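Progress report to the Liew Fund: safe handling rules for shared robot benches
Prepared by Feven Hadgu, Ultton workshop, November

Since the last report we have finished the first draft of the bench rules and started using them at Stastham. The draft has seven rules on two pages. Omar Aoun has put 30 operators through the short induction, and all of them now sign the bench sheet before a run.
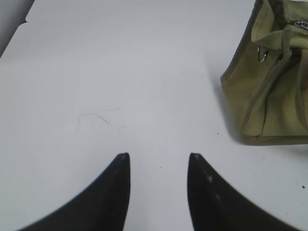
Rule four covers clearance and has taken the most work. It says that the gripper starts open and empty, with clear table between the fingers and the nearest item. An olive canvas bag with a metal ring on it, set ahead and to the right of the fingers, meets the rule. Soft items have their own note - straps, rings and zip pulls can catch, so the operator checks them by hand first. Crumbs and specks on the table are to be wiped off between runs.

Lensa Worku has logged 300 runs under the draft. In 20 of them the operator skipped the wipe-down, and we have moved that step to the top of the sheet.

Still to do: the wording on emergency stops, which Leandro Gallardo is checking against the site policy, and a large-print copy for the Bastiler benches. Spending is within budget. We ask the fund to agree the second payment as planned.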